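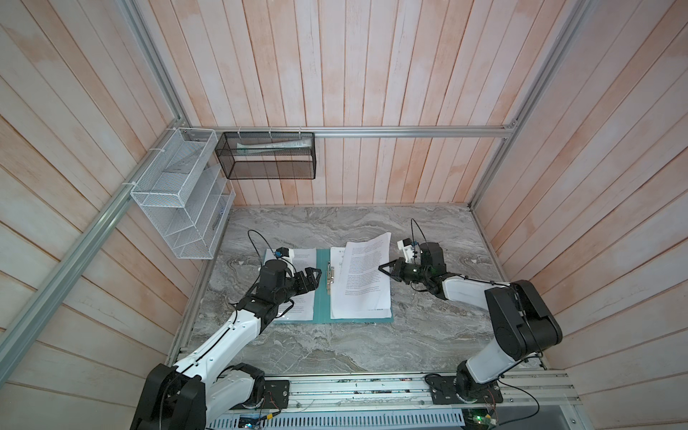 3.2 How people file their paper

I should say at the start that I expected this part of the study to be dull, and I was wrong. We asked 173 households in Trirklow how they keep their bills, letters and guarantees, and the answers ran to far more pages than I'd planned for (one person sent us a drawing of her hall cupboard!). Between them they described 2,360 separate places where paper ends up.

Ring binders came out well ahead of box files, mostly among people who had worked in an office at some point. They like dividers, they like labels, and they get quite cross about punched holes that don't line up.

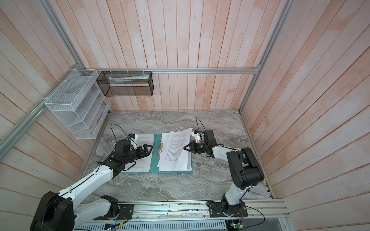
The households who kept everything in one drawer were just as fond of their own method – and, as Figure 4 shows, they found a named letter nearly as quickly as the binder people did.

Figure 4. Time taken to find a named letter, by filing method. Trirklow households only; the Haruna answers are in Section 3.3.

I'd be careful with that result, though. We let people pick which room to start in, and the drawer keepers tended to begin right next to the drawer. The Gresard survey had 524 replies and set a fixed starting point, so its times are slower across the board and can't be laid side by side with ours.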